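# Sarnis Home Charger, 40-amp: a winter with the wall box

The Sarnis people claim their wall box will "pay for itself in clever charging." I have had one on my garage wall since November, hooked up to a used Uvetti hatchback, and I'm still waiting for the clever part.

Start with the price. The box is $900, and the electrician wanted another $1,000 to run the circuit from the panel. You can get a plain 40-amp charger with no screen and no app for much less than that, and it will fill the battery at the same speed. What you are paying for is the scheduling software, so that is what I paid attention to.

Hardware first, though, and it's decent. The cable is 24 feet and stays bendy in the cold, which my old one did not. The plug seats with a good firm click. The holster is mounted too low on the box for my taste – I bend down for it every night – and the status light is bright enough to read by, with no way to dim it.

Setup took most of an evening. The app wants an account, then your zip code, then your utility, then your rate plan, and mine wasn't on the list. I picked the closest match and typed in the off-peak hours by hand. Twice since then an update has wiped them, and I found the car charging at 6 p.m. at the highest rate of the day.
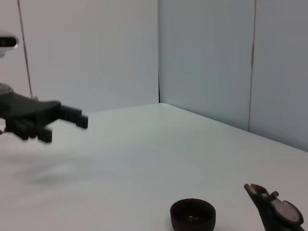 Bahman Farahani wrote in after my first-month notes to say his has never lost its schedule, and that I should set the hours in the car and leave the box on "always on." He's right that it works. I've done it that way since January with no trouble at all. But then the box is doing the job of the cheap one, and I'd like to know what the extra money was for.

The energy log is the one feature I'd miss. Mine says 2,342 kilowatt-hours so far, split by day, and you can export it as a spreadsheet. The "savings" figure next to it is another matter. It compares your bill to charging at the peak rate every single time, and I don't know anyone who does that.

Support answered my email in four days and told me to reinstall the app.

If your car can't set its own charging hours, the Sarnis might be worth a look, once they fix the updates. If it can, buy the plain box and put the difference toward the electrician.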